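Cheetham Public Library
Picture Book Selection Group
Minutes, 19 Jun 2023, Children's Room

Present: Ronja Lie (chair), Ronja Tveit (minutes), Mr. Vadov, Mrs. Ornico, Dell from the front desk until her shift started.
Apologies: Paul, dentist again.

1. Minutes of the last meeting
Accepted, with one correction. Mr. Vadov did not call the counting book "a menace." He called it "menacing." The two Ronjas will be R.L. and R.T. from now on, as last month's action items were all assigned to Ronja and neither of us did them.

2. Fall order
The budget covers 41 new titles. The group's combined wish list runs to 66. R.L. asked everyone to strike the ones they had put down out of politeness. Three came off.

Bears were discussed. We own a great many books in which a bear cannot sleep. Mrs. Ornico feels that one more would do no harm, and that the new one has better snow. Mr. Vadov asked whether any bear in current publishing is well rested. Deferred to the next meeting.

3. "Prulletti Wants the Moon"
Prulletti is a goose. She wants the moon. By the last spread she has a cheese. Dell has read it aloud at two story times and reports that the under-fours honked at every page turn and had to be asked to stop during the goodbye song. R.T. thinks the rhymes limp in the middle, particularly "ladder" and "rather." Mr. Vadov would have liked the goose to learn something. Agreed to buy two copies, one of which we expect to lose.

4. The 1932 nursery rhymes
Donated by a family on Mill Street, spine gone, pictures lovely, several verses not suitable for anyone. To go in the glass case, open to the page with the ducks. R.T. to check that the facing page is also ducks.

5. Story time
Moves to 11 on Saturdays from the fall. Mrs. Ornico noted that this is when the leaf blowers come. R.L. will write to the town, as she did last year. 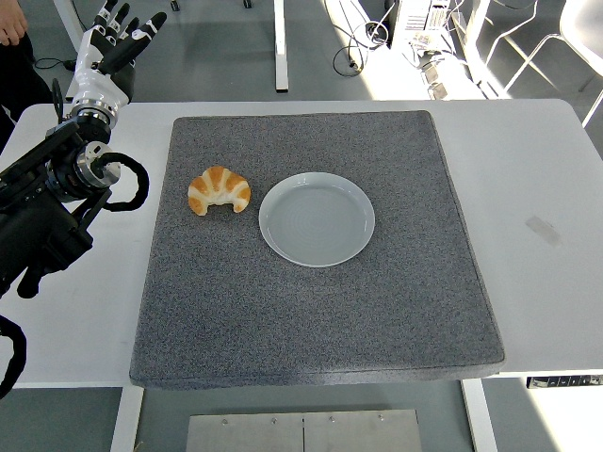
Croissant and plate, gray mat.

6. Other business
The puppet theater curtain is stuck halfway. Dell says the children prefer it.
Paul's list of dinosaur books has arrived by e-mail, without the attachment.

Actions
R.L.: order, letter to the town.
R.T.: ducks.
Mr. Vadov: read the bear book to the end before November.

Meeting closed when the lights went off.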